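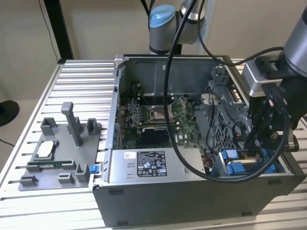 Desktop tower with the side panel off, power supply along the bottom.

Small model, big bronze: notes for the Tendale talk

Opening (keep it short!)

Hi everyone, thanks for coming out in February. I want to talk about what happens when a sculpture the size of a coffee mug has to become one that's 18 feet tall. Mention that I came to this sideways, through drawing, and that I still can't weld a straight line. Wait for the laugh, move on if there isn't one.

The model

Katia Leone made Ham out of cardboard and masking tape in her kitchen. It leans. On a tabletop the lean is sweet, like a tired kid against a door. Pass the cardboard copy around now (front row first, please don't squeeze it). Ask people to hold it above eye level and look up, then give them a minute with that before I start talking again. 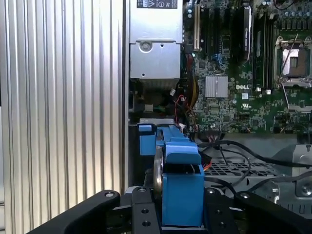 Why not just scale every measurement up by the same amount?

The shape would match on paper, but people would be looking at it from underneath, so the top would seem to shrink and the lean would look like a fall. Katia made the head larger and stood the whole thing up straighter.

Then go into the edges. Cardboard has a soft torn edge, and she loved it, and at full size a torn edge is as thick as your arm. She redrew that left side five times. I have the third drawing with me, the one with the soup stain, and I'm happy to show it at the break.
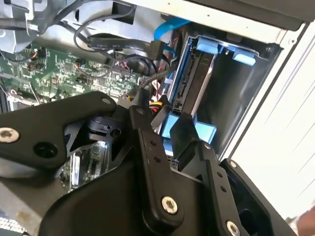
At the foundry

Gralis did the casting. Talk about the sections and the seams, and how Katia asked them to leave two seams showing down the back. The finished piece weighs more than 1000 pounds, so the footing came up a lot in our meetings. Don't get stuck on the footing.

Patina next. She wanted the brown of a paper bag, and the first test plate came back too green for her.

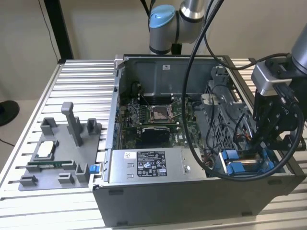 The second was closer, and she carried it around Skillden Park for an afternoon to see it against the grass and the brick. I went with her and my shoes never recovered. By four o'clock the light was low and the plate looked almost orange, and she said yes on the spot.

Finish with the path on the north side, where you first see Ham from behind. Then take questions, and get the cardboard copy back before people leave.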